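## 4. Work Reorganization at the Collection Site

### 4.1 Setting and roles

The site studied here belongs to Burard, a small supplier of packed mixed fruit to offices and hotels. Until July of the previous year, all plates and gift trays were composed by hand. The firm then began preparing for an automated plating cell, to be integrated by Giston, and assigned part of its packing staff to record handling demonstrations. These workers use hand-held grippers: two-finger tools that the worker moves directly, without a robot arm, and whose recorded motion later serves as training data for the cell. The recording program is referred to inside the company as Marari, and we keep that name.

Packing staff at Burard previously held one job title. Under Marari the work was divided into two roles, packer and demonstrator, and 13 employees rotate between them. A demonstrator shift covers the same hours as a packing shift and is paid at the same base rate, but the piece bonus that applied to packing was replaced by a flat supplement. The task itself is close to the old one. Produce of mixed size, shape, and firmness is taken up, placed on a plate or beside it, and sorted again for the next episode. What differs is that the hands no longer touch the fruit while an episode is being recorded.

Demonstrations take place at tables in an ordinary room with stock shelving, and the produce is set out on household plates over a printed cloth. Giston had asked for varied backgrounds and unmatched objects, and the firm met this request with what was at hand.

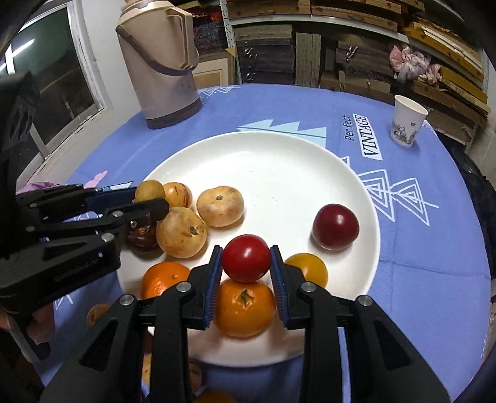

We interviewed all rotating employees once before and once after their first full month in the demonstrator role, and observed two complete shifts per week over the same period. Interviews were semi-structured and lasted 40 minutes on average. Notes were coded by two of the authors working separately, using the Gebreyes task inventory, a checklist of physical, perceptual, and coordination demands. Differences in coding were settled by discussion. The analysis below covers 235 coded segments.

### 4.2 Changes in manual skill

The most frequent theme was the loss of touch as a source of information. Packers judge ripeness and surface damage largely through the fingertips, often while looking at something else. With the gripper, that judgment has to be made by eye before the approach, or inferred from how the item moves between the pads. Workers with long packing experience described this as slow at first and tiring throughout the month. Those with less experience reported smaller differences, which is consistent with their having less to give up.

A second theme concerned approach direction. A bare hand can take a plum from a tight group by pushing its neighbors aside with the back of the fingers. A two-finger tool needs clearance on both sides of the item. Demonstrators adapted by choosing a different order of picks, starting with items at the outside of a cluster and leaving the center until space opened up. This ordering was not part of the written instructions. It spread from worker to worker during the second week and was later added to the instruction sheet, without credit to the people who had worked it out.

Small items drew more comment than large ones. A mandarin tolerates a grasp that is slightly off center. A water chestnut has a flattened form and a hard skin, and several demonstrators preferred to take it across the narrow dimension even where this required turning the wrist to an awkward angle. Figure 1 shows a typical mix of sizes during recording, with produce both on the plate and on the cloth. 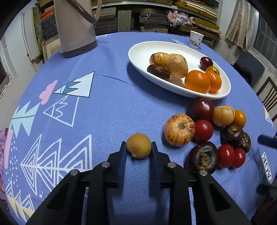

**Figure 1.** Demonstration table with mixed produce, seen from a hand-held gripper. A small round fruit stands between the finger pads; water chestnuts and small tomatoes are to the right.

### 4.3 Pace and discretion

Packing at Burard was paced by orders. The day had a clear peak before the delivery van left, followed by a slack period used for cleaning and restocking. Demonstration work has no such rhythm. Episodes are short and similar, and the only external signal is the episode count displayed at the end of the shift. Demonstrators reported that the day felt longer, and they introduced their own breaks between blocks of episodes.

Discretion changed in two directions. Demonstrators could not choose which produce to use, as the mix was set each morning. On the other hand, they had wide freedom in how to carry out each episode, wider than the packing standard had allowed. Packers must follow a layout card. A demonstrator may place a tomato anywhere on the plate, provided that the motion is smooth and the item is released without rolling. Some workers valued this freedom. Others found it hard to tell whether they were doing the job well, given that rejected episodes were removed later by Giston and the reasons were not passed back to the table.

The missing feedback was the most common source of complaint in the second interviews. Workers knew that part of their output was discarded but could not connect a rejection to anything they had done. Supervisors were in the same position and could only pass on general advice, such as to slow down near the plate rim.

### 4.4 Coordination at the table

Manual packing was largely solitary, with one person per tray. Recording with more than one gripper requires agreement about who or what moves first. Where two tools work over a single plate, one usually waits near the rim while the other closes on an item. Demonstrators settled on short spoken cues for this, mostly the name of the fruit. The cues were dropped by pairs who had worked together for several shifts and came back whenever the pairing changed.

Posture also became a shared matter. The tool adds length in front of the hand, so the worker stands farther back than a packer would, with the elbow raised. Shoulder fatigue was recorded in the Gebreyes inventory for most demonstrators, and for few of the same people when packing. Burard responded by limiting demonstrator assignments to half a shift — a change made after our observation period, so its effect is not measured here.

### 4.5 Expectations about the automated cell

Employees understood that the recordings were meant to support a machine that would do part of their present work. Views on this were mixed and did not follow length of service. Several expected the cell to take over standard plates and leave irregular orders to people. A smaller group expected fewer hours. Management had stated that no positions would be cut during the trial period, but had made no statement covering the time after it, and interviewees referred to this gap more often than to any feature of the technology.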